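Ellmont Suturing Practice: Gallery

The closing practice course at Ellmont was held in March. Tolera Endale and Letay Birhane taught the morning group, 17 people working in pairs. Click any picture for the larger version.
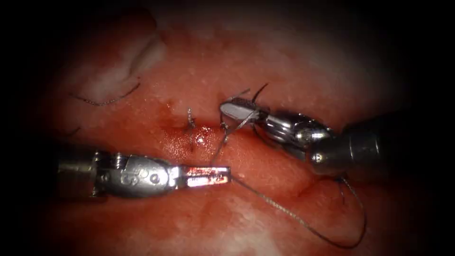
Closing the incision. The thread is held in the left jaws, with a long loop lying on the tissue.

Most of the morning went to running stitches. Letay asked everyone to leave more slack than they thought they needed – short loops pull the edges up. Bontu Beyene kept time for the second round, and almost all the pairs finished it.

More pictures from the afternoon group will go up when Hamdia Ambaye has sorted them. To order prints or have a picture taken down, write to Kvido Zeman at the course desk.

Next gallery: Knot tying, part 2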